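The quote from Masilela came in April and I have been sitting on it ever since. Two hand-held grippers, cables, mounting hardware, software for a year. The salesman called it a starter package, and the price at the bottom would have paid for a very nice used car.

I have bought enough equipment to distrust that word. A starter package is the thing you own when you find out what else you need. So I went through the list with Renata Bielecka, who has done this twice and regrets one of them, and she started writing in the margin. Spare fingers. Spare cables, and longer ones than they ship. Stands. Her additions came to $1,430, and she hadn't gotten to labor yet.
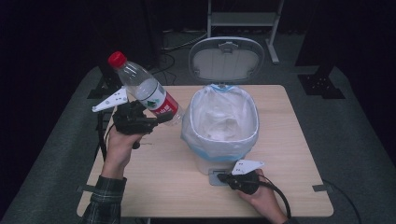
Labor is where I think most of these budgets go wrong. The quote assumes 400 recordings of a task before you have anything worth training on. Fine, but a person has to do every one of those, then set the table back up and do it again. I put down 20 hours for the first task and Renata laughed at me.

Then there's the upgrade plan. Masilela wants us signed up for 3 years, with a discount that shrinks if you ask for anything shorter. I asked what happens if they change the gripper design in year two. I got a brochure.

I'm asking for a month's rental first. If they say no, the money stays where it is until fall.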